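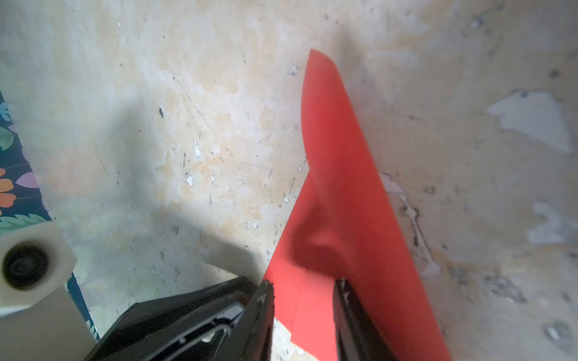

Floor paint flaking down to white, do I have to strip all of it?

lerstead_attic
So I've got this workroom where I cut paper and fabric for kites, and the floor is an old painted cream thing that has been going downhill for years. Yellowy orange blotches, little scratches, and now the top layer is lifting off in chips with white underneath. There's one crack where the edge has curled up, and anything thin I slide across the floor catches on it. I do most of my cutting down there (no table big enough!) so it's driving me nuts. The room is 114 square feet. Can I just patch the bad spots and paint over, or does it all have to come up?

Kustden
Patch it! I did mine in August and it was fine. Scrape whatever is loose, and keep going until the scraper stops finding soft edges, then feather the rims with sandpaper and fill the low spots. Let the filler sit overnight. I spent $39 on filler and primer and had plenty left over. One thing though, if the house is old, test for lead before you sand anything. Don't skip that one. And get a primer that blocks stains or those orange patches will come right back through, ask me how I know.

yakubu2756
just put a rug on it

Dridholm
I'd go a bit slower than Kustden. Press along both sides of that crack with your foot first. If it moves, filler is going to pop out again by winter and you need to sort out what's under it. If it's solid, go ahead and patch, but give the paint some 8 days before you drag anything over it. Mine felt dry way sooner and I still left marks. Meanwhile a strip of masking tape over the raised edge will keep your fabric from snagging.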